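Reading time: 6 min

The Basket on My Grandmother's Table

My grandmother said the table was for eating, and after that she said we could have it until supper.

So we moved the bowls and kept the cloth, the one with the big flowers, and Jirayu put the white basket in the middle. He had one gripper and I had the other. Lamduan Kaewkla sat by the wall with the laptop on her knees and told us we were already late.

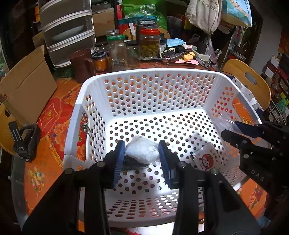
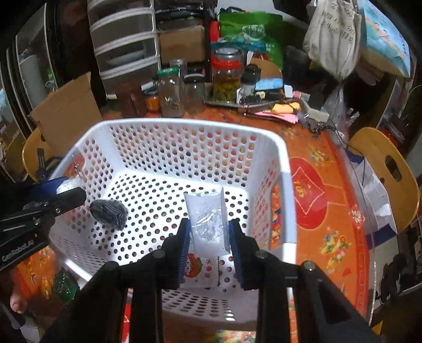
"Pick and hold," Lamduan said. "Then let go. Please do not throw."

"I did not throw," said Jirayu.

"You dropped it from high up."

We had been building Boonchu since March, in the room over the garage and in the shared workshop in Tirkville when the room became too hot. Boonchu was one arm on a steel post. He could turn, he could bend, and he could close his hand on a thing, but he did not know which things wanted to be held hard and which did not. On his first day he closed his hand on a boiled egg. My grandmother, Milagros Barroso, cleaned it from the floor and did not speak to him for a week.

The idea to teach him with our own hands was Lamduan's. We would hold the grippers and do the work, many times, and Boonchu would learn from the recordings. She had made a plan of 332 turns. I thought this number was a joke, and I laughed, and then I saw her face.

"The packets are good for him," she said. "They are soft and they shine. If he can hold a packet he can hold anything in your grandmother's kitchen."

"He will not hold my jars," said my grandmother from the stove.

"No, ma'am."

"I have made those jars with my hands. He can look at them."

We worked. It is a strange kind of work, because your hand is doing something easy and your head must do it slowly. If I thought of something else, even for a moment, the fingers closed at a wrong angle and the packet slid away. Jirayu was better than me. He had repaired watches with his uncle Lertchai Jitpraphai, in a shop so small that the customer had to stand in the street, and he could keep his wrist still for as long as he liked. But he became bored, and when he was bored he began to fish. He would go under my packet and steal it.

"This one does not count," said Lamduan.

"Why? Maybe somebody will steal from Boonchu one day."

She thought about it. She was a fair person. "It counts," she said, "but only one time."

At turn 44 my grandmother came and stood behind my chair. She had flour on her arms up to the elbow. For a long time she only watched, and I could hear her breathing through her nose, which she did when somebody was cutting onions badly.

"You are squeezing," she said.

"I have to squeeze, Lola. It falls."

"You squeeze before you have it. First you have it, then you squeeze." She wiped her hands on her apron and held one out. "Give."

I looked at Lamduan, and Lamduan looked at the plan, where there was no line for my grandmother. Then she nodded.

My grandmother took the gripper like she takes a chicken from the market, firmly and with some suspicion. She went down into the basket. She let the fingers rest on both sides of the packet and she waited there, I think two full seconds, and then she closed them so softly that the plastic did not make a sound. She lifted it. She put it down again. She did this with the next packet, and the next.

"Like this," she said. "He is not angry with it. Why is he angry with it?"

Nobody answered her. Jirayu had stopped fishing.

She did nineteen turns and then the rice needed her.

We finished the plan after three more afternoons. On the last one we ate on the sofa with plates on our knees, and she said this was how animals live, but she did not ask for the table back until we were done. Lamduan took everything home to Brurkomum on the evening bus and left her computer running all night. Her mother called my mother to ask if the noise was dangerous.

When she came back we carried Boonchu down the stairs. He weighs as much as a calf, and Jirayu walked backwards and complained at each step. We stood him at the end of the table. Lamduan set the basket in front of him and put in one packet of noodles.

Boonchu turned. He bent. His hand went down between the white walls and stopped, and I thought, he is stuck, it is the cable again, the one from Grernent that we bought used and that had cost us all our money. I already had my hand on the switch.

"Wait," said Lamduan.

He waited too. His fingers were on both sides of the packet and they did not move. Then they closed, and there was no sound.

I did not wait like this, in my turns. Jirayu also did not. I have looked through the recordings since then, and we are fast and a little rough, the two of us, over and over. There were more than three hundred turns of ours and only nineteen of hers. Lamduan says a machine does not choose its teacher. She says there was perhaps something cleaner in the signal, and that she could show me the curve. She has not shown me the curve.

My grandmother was at the stove with her back to us. She had not turned around for the whole test – she had said she was busy – but the spoon in her hand was not moving.

"Did he do it?" she asked.

"He did it, Lola."

"Softly?"

"Softly."

She stirred the pot a few times. Then she came to the table, opened the jar with the green lid, looked inside it, and closed it again. She wiped the glass with her apron. She put the jar into the basket, slowly, and stood it straight.

"It is an empty one," she told him. "Do not be proud."

Contact the editors | © 2020 Beathag Swanson | Back to top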